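November 30, 2022

Glaze notebook, Jirncombe studio. Picking up from the copper red tests, page before has the recipes.

Unloaded the Kinnear kiln first thing. Left the lid cracked overnight so everything came out cool enough to handle with bare hands. Mixed bag.

- **Tile row A** (base glaze, no tin): liver brown, dull, one corner pinholed. Scrap.
- **Row B** (base + tin, thin coat): clear to pale gray on the high spots, pink where it pooled. Not what I want but at least it's doing something.
- **Row C** (base + tin, thick coat): proper red!! Runs at the foot. Two tiles stuck to the shelf, had to chip them off and lost the edge of one.
- **Row D** (Gemunberg clay body instead of the Halar): cracked straight across. All of them. Same glaze, same shelf. So it's the body, or my drying. I rushed the drying.

Reduction started late again. I had the damper set where I thought it should be and the flame was still clean an hour in. Fiona says start pulling the damper sooner and leave the gas alone, I keep fiddling with both at once and then can't tell which did what. Fair. Next firing: damper only. WRITE DOWN the time of each move, not afterward from memory.

Coat thickness. I keep writing "thick" and "thin" and it means nothing by the time I come back to it. Switching to dips: 3 seconds for everything, then a second dip on half the tile only. Stir the bucket between tiles, it settles fast. Found a hard layer at the bottom when I got the paddle down there, so rows A and B were probably mostly water and the heavy stuff went on C. Which makes the whole comparison shaky. Grr.

Re-sieved the bucket. Took ages. Added a pinch of epsom salts dissolved in hot water, let it sit over lunch and it stayed up much better. Dipped a broken bisque shard to check and the coat was even, no drips at the lip.

Batch size: made up 3,000 grams of the base dry. Too much for testing really but I was sick of weighing out little cups. Took 300 grams off it for the high tin version, in the yogurt tub with the blue lid, labelled on the lid AND the side this time. The other tub with no label is going in the reclaim, I don't care what it is.

Cracks in row D, more thoughts. Looked at them under the lamp with Fiona. The edges of the crack are sharp and the glaze hasn't rounded over, so she reckons they went on the way down, after the glaze had set. If they'd gone on the way up the glaze would've softened the edge. So maybe not drying after all?? Could be opening the lid too early. But the Halar tiles were on the same shelf and they're fine. Will fire two Gemunberg tiles bare, no glaze, and see.

Also there's a fine craze on the Gemunberg side of the sample bowl that I didn't see until I rubbed ink into it. Quite pretty to be honest, but no good for anything people eat from. Put it on the sill, going to check whether the lines keep spreading. Mark the ends with pencil.

Bisque still to glaze: the squat jars, Fiona's platters, the odd mug with the bad handle (use it as a test pot). Platters go on the top shelf only, they warped last time near the burner. New wash on the shelves before anything else goes in. Scrape first, wear the mask, the dust in there is horrible.

Ordering:
- tin, we're nearly out and it costs a fortune
- cones, the big ones, plus a box of the small
- kiln wash, or make our own again?
- propane. Kinnear ticket says the last delivery was 1,505 and I can't read whether that's the price or the invoice number. Ask. If it's the price we need to talk.

Meter on the burner side reads low against the other one. Swapped the probes over and the low reading followed the probe, so it's the probe and the meter is ok. Tape on the bad one. Dont use it for the top cone.

Plan for next firing: rows C and D repeated with fresh mixed glaze, bare Gemunberg tiles on the middle shelf, cookies of soft brick under anything with the thick coat. Damper only. Slow down at the end and don't touch the lid until the meter says it's cool, even if it means coming back after supper.

Fiona wants the reds ready for the February sale. Tight, but if C repeats I could do a full shelf of the jars and still have one firing spare. 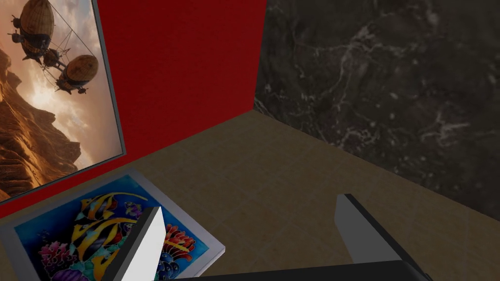
Forgot to say, the sieve has a tear near the rim. Patched it with epoxy for now, needs checking before the next batch goes thru.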